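Search the archive
Search
Advanced search

Subject: Re: [Skiteneo members] Certificate renewals and the storage rule
Date: 8 June 2024

On the renewal question, the form has changed and the old one will be sent back. You now need two referees if your certificate has lapsed, even by a day.

> Does the new storage rule cover air rifles as well, or only
> shotguns? I shoot at Deng and keep mine in a locked cupboard.
> The shop in Vukier told me I need a steel cabinet by August.

The shop is partly right. Shotguns must be in a fixed steel cabinet by the end of August. Air rifles under the power limit can stay in a locked cupboard, as long as the key is kept somewhere else.

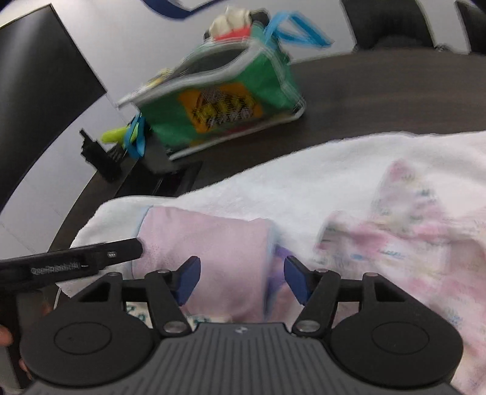

Ammunition is a separate matter. You can hold up to 200 rounds at home without asking for a change to your certificate. Over 40 members have written in about this already, so I have put the wording in the members' file.

If you are buying a cabinet, check that it can be bolted to a solid wall. The Rondorine one is fine but the bolts it comes with are too short for brick.

Please don't send renewal forms to the list. Post them to the club address.

Membership secretary, Skiteneo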